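Section 4: Setting up a multi-stop journey

Before you start, register your Cosa travel card and charge the handset to at least 70 per cent. The steps below apply to day trips and to journeys of up to six stops. For coach groups, see Section 7.

4.1 Entering the route

1. Press Menu and choose New journey.
2. Enter the starting point. Place names must be typed in full. Tirbridge is accepted, Tirb is not.
3. Enter each stop in the order of travel. For a border crossing, enter the crossing itself as a stop and set its type to Control.
4. Set the waiting time at each stop. The default is 20 minutes. At Predosow the ferry timetable changes in October, and the waiting time must be entered by hand from that month.
5. Press Save. The journey number appears at the top of the display.

Note: The handset holds 143 saved journeys. When the memory is full, the oldest journey without a lock symbol is deleted.
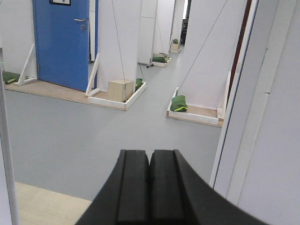 Reading time: 2 minutes

4.2 Loading offline maps

1. Connect the handset to a wireless network. Maps cannot be loaded over a mobile connection.
2. Open the saved journey and press Maps.
3. Select Route only (100 MB) or Route and surroundings (318 MB).
4. Wait until the bar is full, then press Done.

Caution: Do not switch off the handset while a map is loading. A part-loaded map will open but may show roads with no names.

4.3 Adding tickets and passes

Tickets bought through Petersen appear under the journey within five minutes. Tickets from other sellers are added as follows.

1. Open the journey and press Tickets, then Add.
2. Hold the ticket code under the reader until the handset beeps.
3. Check the date and the number of travellers – the reader does not pick up child fares on older paper tickets.
4. Assign the ticket to a stop.

Note: Passports and visas cannot be stored on the handset. Carry the originals.

4.4 Changing a stop during the journey

Press and hold the stop, then choose Move or Remove. Arrival times for later stops are worked out again. Tickets assigned to a removed stop go to the Unused list and stay there until deleted.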